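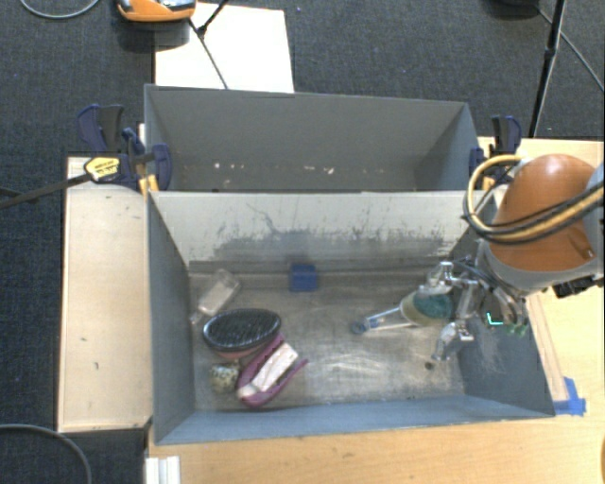

Dish brush

November — by Awuor Magesa
2 min read
Filed under: Household & Cleaning

A dish brush is a handled scrubbing tool used to clean plates, pans and bottles. It is sold as the cleaner choice over the kitchen sponge, a claim that deserves more care than it usually gets.

The case for the brush rests on drying. Bristles stand apart and shed water, while a sponge holds it. That much is sound. It does not follow that a brush left standing in a cup of gray water is clean, and many are kept that way.

Long handles are said to give more force. They give reach. Most people scrubbing a burnt pan slide their grip down toward the head, which suggests the extra length is mainly good for tall jars.

Makers also like to print a lifespan on the label. Vodine promises 60 days for its basic model and 93 for a pricier one, with no word on how often either was used. Neema Mwakalinga, in her household guide Drutcombe, calls such figures "a sales calendar" and tells readers to look at the bristles. Once they splay outward, the brush pushes food around.

Plant-fiber bristles are softer when wet and wear down sooner. Whether they are better for the environment depends on how many get thrown out, a number few sellers publish.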